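**Hasbridge, 9 Oct 2018**

The Hasbridge Institute for Applied Automation has published the first findings of its study into whether machines can take on ordinary chores in homes and small shops. The report concludes that progress has been steady, but that no system tested is yet ready to work without a person close by.

The study, known as Vainio, began in March. It covers tasks such as clearing a side table, moving a vase of flowers, folding towels and restocking a low shelf. People first carry out each task with hand-held grippers, and the recorded movements are then used to train a robot arm. The institute has so far gathered 1385 recordings, against an original target of 1000. 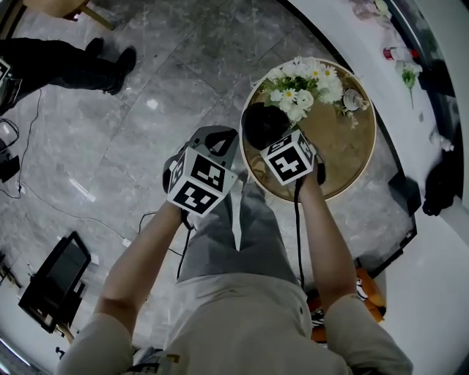

Results varied widely between tasks. Boxes and tins on a shop shelf were handled well in most trials. Glassware, soft fabric and anything with a narrow base proved more difficult, and a change in lighting or in the height of a table was often enough to cause a failed attempt. The average time taken to clear one small table was nearly 20 minutes.

"A chore that a child can learn in an afternoon may still be beyond the best equipment we have," said Elsa Honkanen, who leads the study. "We would advise households and shopkeepers to be patient, and to treat any promise of a finished product with care."

Jonen, a homeware retailer with a branch in Ilden, will provide shop-floor space for the next stage of the work. Staff at the branch will be consulted before any trial begins, and no trials will be held during opening hours.

The full report may be read at the institute's library in Hasbridge. A second set of findings, covering kitchen tasks, is expected next year.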